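Town Meeting, Or How I Lost Four Hours And Gained An Opinion On Culverts

So I finally went to one. After eleven years of living in Bemholm and complaining about how Bemholm is run (to my wife, to the dog, to people in line at the hardware store), I put on a clean shirt and went to the annual meeting, which started at 7 p.m. and let us out a little after eleven.

The big item was whether to dump the elected five-person board and hire a town manager. You'd think I would be all for that. I've called the board every name I can spell. But I sat there listening to the pitch, and the more I heard the grumpier I got, because the pitch was basically that voters are tiring and it would be nicer for everyone if we picked one professional and went home.

Well, sure it would be nicer! Kings are nice too, on a good day. You get the one guy and you know where he lives.

Ludger Fuchs gave the speech for the manager plan, and I'll admit he's good on his feet. He had a chart. He said Vesmont switched over a few years back and their road budget has been under control ever since. Then a woman behind me stood up and asked whether he'd driven in Vesmont lately, and that got the biggest laugh of the night. I have driven in Vesmont lately. I left part of a muffler there. 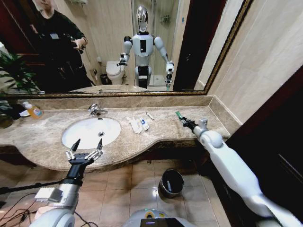 My trouble with the manager plan is that it fixes something I don't think is broken and leaves the broken part alone. The board is slow and petty, but I can vote them out, and two of them know it, which is why those two return phone calls. A manager answers to the board, the board says ask the manager, and you and your flooded driveway get to stand in the middle. Politicians talk a lot about holding up a mirror to the community, and I'd settle for one like the mirror over that beige marble counter, big and plain with a thin gold-toned edge, hung right across from the board table so they'd have to watch their own faces when somebody brings up the culvert on Mak Road.

And somebody did bring it up. Somebody always does. The culvert took up forty minutes before we even got to the main question, and I now know more about pipe diameter than I ever wanted to. The short version is that the old pipe is too small, the new pipe is sitting in the town yard, and the board can't agree on who signs for the digging. That's the whole fight. The pipe is RIGHT THERE.

Chi-keung Tsai spoke against the plan, and he's the one who changed my mind, or maybe made it up for me, since I'd walked in without much in it. He didn't have a chart. He read the turnout from the last local election out loud. We have 1,696 registered voters and 737 of them showed up. Then he sat down. I thought there'd be more to it, but no, that was the speech.

It bugged me the whole next hour, mostly because I was one of the people who stayed home. I remember the evening, too. It was raining, I had soup going, and I figured the same five would get in anyway (they did). Hard to yell about a small group running everything when you've handed them the keys over soup.

The vote came around 10:30 — paper ballots in a cardboard box, very high tech. By then plenty of folks had left to relieve babysitters, and we still had 670 ballots when the clerk read it out. The manager plan lost by 127. Ludger shook hands with everybody, which I respected, and told me in the parking lot that he'll be back with it next year. I believe him. He already has the chart.

I don't want to make this sound like some grand win for the people. We kept the same board. They're still going to spend July arguing about the parking sign outside Gutik Bakery, which has been wrong since they repainted the lines, and I'm still going to get mad about it. But two seats are up in the spring and I've already had one person ask if I'd run. I said absolutely not. Then I went home and looked up how many signatures you need.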